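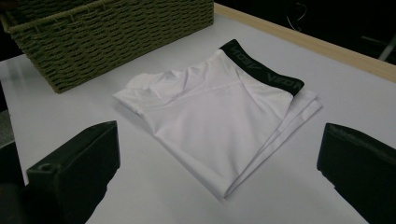

Fig. 1. White shorts with black waistband, folded over several times.

Household Practice, Unit 6: Folding White Laundry
Handout prepared by Petronella Shabalala, Clitville Evening School
Please bring this paper again in March, when we continue with bed linen.

In the last unit we spoke about sorting and washing. Now we come to folding, which many students consider too simple to study. I ask you to be patient with it. In the practical test you will fold 16 pieces, and the marks are given for the shape of the bundle and for the condition of the edges. Speed gives no marks.

We begin with small pieces that have an elastic waistband. The elastic is thick and it wants to spring back, so it decides how the whole bundle will behave. Lay the piece on its front and smooth the fabric from the waistband toward the legs. Fold one side over the middle, then the other side. After this, bring the legs up toward the waistband. If the fabric is smooth and synthetic, the layers slide on each other. Press each fold with the flat hand for a moment before you make the next one.

The waistband should stay on the outside of the bundle. When the pieces stand in a drawer, you can then find the one you want by its band without opening the others. Ruan Shezi, who teaches the parallel group, prefers to hide the band inside. Both ways are accepted in the test, but do not mix them in one drawer. 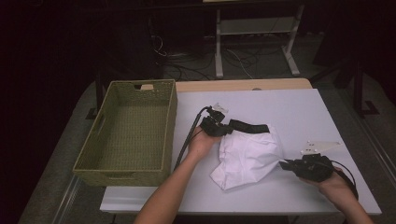 6.2 THE WORK PLACE

Use a table which is higher than your hip, so that you do not need to bend your back. A light-colored top is good for practice, although white fabric on a white table asks for more attention from the eyes. The shadows in the creases will help you to see where the fabric is not flat.

Put the basket at the side of the table, never in front of you. Take one piece from the unfolded laundry, open it completely, and only then begin. A bunched shirt cannot be folded well from the bunched condition. Hold it by two points which are far from each other, lift it a little, and let it down slowly on the table.

With woven baskets, pass your hand over the inside before use. A rough end can pull a thread out of a knit fabric. The baskets in our room we line with a clean towel when there are delicate pieces.
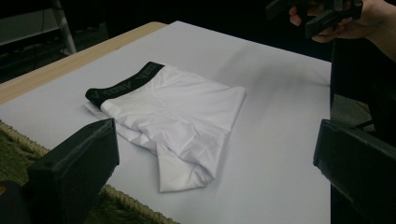

If your own table at home is wooden, cover it before you work with white things. Old polish or a little jam is not always visible on the wood, but it will be visible on the cloth. A large sheet of clean paper is enough. Smooth it flat with both hands, and change it when it becomes marked.

6.3 T-shirts

The short-sleeved shirt is the main piece of this unit. Lay it face down, with the neckline away from you. Fold one side toward the middle of the back and turn the sleeve so that it lies straight along the fold. Repeat with the other side. The bottom hem must now come up to the neckline, in two steps for a small shirt and in 3 steps for a large one.
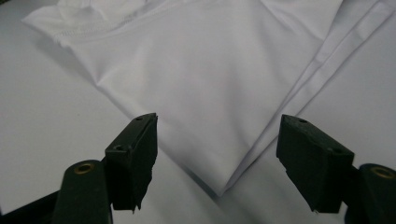

The most frequent mistake is a hem that goes diagonally. Then the bundle receives a pointed corner and will not stand or stack. Do not try to correct it by pulling the corner. Open the shirt back to the last good fold and make the fold again, with the hem parallel to the edge of the table. For stretchy fabric use the open palm, as fingertips pull it out of shape.

Homework: fold 6 pieces at home, among them at least one T-shirt and one piece with an elastic band. Leave them in the drawer overnight and write down in the morning which ones have opened. Bring your notes to room 3.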